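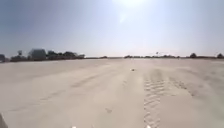
砂地の区画。地平線の左寄りに建物と樹木、中央より右に細い柱が見える。

質問
砂地の広い区画における日中の行事運営について(日除け、通路、目印の設置)

投稿日:2023年9月22日
カテゴリー:屋外施設の利用・管理

当方は、地域の学習団体において屋外行事の準備を担当しております。来年4月に、Jurnthorpe砂地広場の一画を借用し、半日の自然観察会を開催する計画です。参加予定者は70名で、高齢の方および小学生を含みます。

ご覧のとおり平坦な砂地が広く続いており、樹木と建物は遠方の地平線沿いにあるのみです。空は白く霞んでおりましたが、太陽のまぶしさは相当なものでした。

つきましては、次の点についてご教示をお願いいたします。

一 日除けの天幕を設置する場合、砂地における固定方法として適切なものは何か。通常の杭では保持力が不足するのではないかと懸念しております。
二 車椅子および手押し車の通行のため、砂の上に仮設の通路を設ける必要があるか。
三 広い平坦地では集合場所が分かりにくくなるおそれがあります。遠方の柱や樹木を目印として案内図に記載しても差し支えないか。

なお、管理事務所への使用申請は未提出であり、申請書に記載すべき事項についても併せてご助言をいただければ幸いです。

回答1(質問者が選んだ回答)

屋外施設の設営業務に長く従事しております。ご質問の順に回答いたします。

第一の点について。乾いた砂地では、一般的な長さの直杭は容易に抜けます。砂地用の幅広の杭を斜めに深く打ち込むか、板状の部材に綱を結び、横にして埋設する方法をご検討ください。後者は掘削を伴うため、管理者の許可が必要となる場合があります。掘削が認められないときは、重りによる固定となります。土のう袋を持参し、現地の砂を充填する方法は運搬の負担が軽い反面、砂の採取を禁じている施設もありますので、事前にご確認ください。必要な重量は天幕の寸法と構造により異なります。製造者の設置基準に従い、基準を超える風が予想される場合は設営を中止する旨を、実施要領に明記しておくべきです。

設置の向きも重要です。太陽が低い時間帯には、屋根だけの天幕では光が横から差し込みます。側幕を一面のみ取り付け、風下側を開放する配置が無難でしょう。全面を囲うと風圧を受けやすくなります。

第二の点について。車椅子の参加者がおられるのであれば、通路は必要とお考えください。当方では過去に、Otdenの巻取り式通路敷材を30メートル分借用し、受付から天幕まで敷設いたしました。敷材の継ぎ目に砂が入り込むと段差が生じますので、開始前と休憩時に掃く係を置いてください。端部がめくれないよう、両端は砂に埋めて押さえます。

第三の点について。遠方の物を集合の目印とすることはお勧めいたしません。お写真では霞により遠くの樹木の輪郭が薄れており、当日の視界によっては判別できない可能性があります。また、細い柱の先端にあるものは標識のようにも見えますが、写真からは断定できません。方角を示す補助的な情報にとどめ、集合場所には高さ3メートル程度ののぼりを立てる方がよいと存じます。

申請書には、使用区画の略図、天幕の数と固定方法、車両進入の有無、廃棄物の持帰り方法、雨天時および強風時の判断基準を記載してください。

回答2

日陰に入ればよいので、奥の木のところまで歩いて行って休憩するのではいけないのでしょうか。左側の建物も利用できるかもしれません。費用をかけて天幕を借りる必要はないように思います。

 回答2への補足(回答1の回答者より)
 建物の用途および所有者が不明である以上、利用を前提とした計画は避けるべきです。樹木までの距離も写真のみでは判断できません。砂地の歩行は舗装路に比べて体力を要しますので、高齢の方や児童に長い移動を求めることには慎重であるべきと考えます。

回答3

使用申請に関してのみ回答いたします。類似の広場を利用した際、提出期限の確認を怠り、希望日を変更せざるを得なくなったことがあります。春季は利用が集中しますので、早期に窓口へ照会されることをお勧めいたします。

また、飲料水の手配をお忘れなきよう願います。当方の行事では500ミリリットルの容器を200本用意し、保冷箱に分けて天幕内に置きました。保冷箱は砂の上に直接置かず、台に載せると蓋の溝に砂が入りにくくなります。撮影機材や双眼鏡をお持ちの方には、使用しない間は袋に収めるよう事前に周知してください。

質問者からのお礼

詳細なご回答をいただき、誠にありがとうございました。天幕は重り固定を第一案とし、砂の採取の可否を含めて管理事務所に照会いたします。通路敷材については、Valtinentにも見積りを依頼する予定です。案内図からは遠方の柱の記載を削除し、のぼりの位置を示すことといたします。

この質問は解決済みです。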